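Open day at Vemik fills the house in Brorkley

I only meant to stop in for half an hour on Sunday, and I ended up staying until they were stacking the chairs.
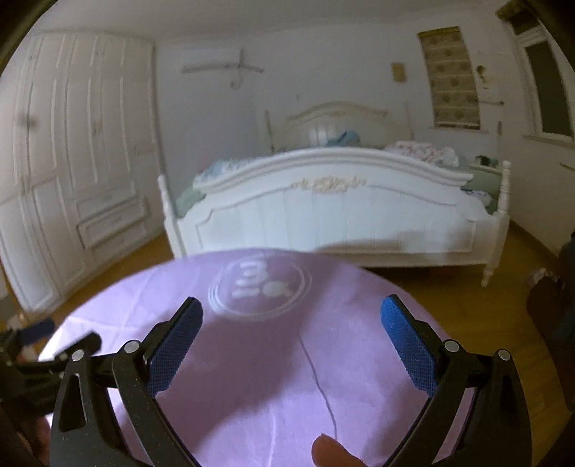 Vemik has been in Brorkley since February, in the old Coelho place on the hill, and until this weekend most of us knew it only as the house with all the cars out front. The company teaches robots to do household jobs, and its open day on Aug 4, 2019 was the first time the neighbours were asked in for a proper look. I'd put my name down weeks ago, along with what felt like half the street!

Vitória Carvalho, who runs the training program, met each group at the front door and had us leave our shoes on the rack (I had a hole in my sock, naturally). She said the house was chosen for being lived-in. A robot that has practised only in a tidy lab gets very confused by a real bedroom, with quilts and pillows going every which way, so her team does a good part of its work upstairs among the beds and wardrobes.

What surprised me most was how much of it is done by hand. I'd pictured a big metal arm whirring away on its own, and there is one of those downstairs, but the everyday work is people holding grippers. You pick one up, squeeze, and two black fingers close on whatever you're after. A small camera rides along and records the lot, and the recordings are what the robot learns from later. Carvalho told us the team has 2,212 of them in the can so far, and she'd like a good many more before the snow flies.

Then we got to have a go. The soft pads on the fingers have a fine grid pattern, a bit like the grip on a good rubber glove, and they hold cloth better than I expected. Moving them is another matter. My first try at picking up a facecloth took so long that the fellow behind me offered to do it with his feet. You lose all the feeling in your fingertips, and you find yourself leaning in and sticking your tongue out like a kid learning to cut with scissors. The kids in our group, of course, were brilliant at it. One girl folded hers in four and asked what was next.

Downstairs, the arm did a short demonstration at the kitchen counter, putting away tea towels in a drawer. It got through most of the pile, dropped one, stopped to think about it for a while and then carried on with the next. That got the biggest cheer of the afternoon – I think we all felt a bit sorry for it. The software for the arm comes from Cletel, and two of their people had driven in to answer questions. They were very patient with a long one from the back about whether it could be taught to do fitted sheets. (Not yet, they said, and please don't hold your breath.)

There were harder questions too. A woman who cleans at the motel wanted to know what all this means for her job, and she didn't get brushed off. Carvalho said the first use she has in mind is helping people with sore hands or bad backs stay in their own homes, and that a hotel room in a hurry is a long way past what the arm can manage. I'm not sure everyone was convinced, but it was a fair exchange and it went on over the coffee.

About 60 people came through over the afternoon, in small groups so the stairs didn't get jammed up. The butter tarts were gone by the time I got to the table.

Vemik is now looking for people in town to come in for paid sessions with the grippers this fall. You don't need any experience, and 18 is the minimum age. There's a sign-up sheet at the library, and you can also just knock at the house on weekday mornings. I've put my name down, facecloth and all.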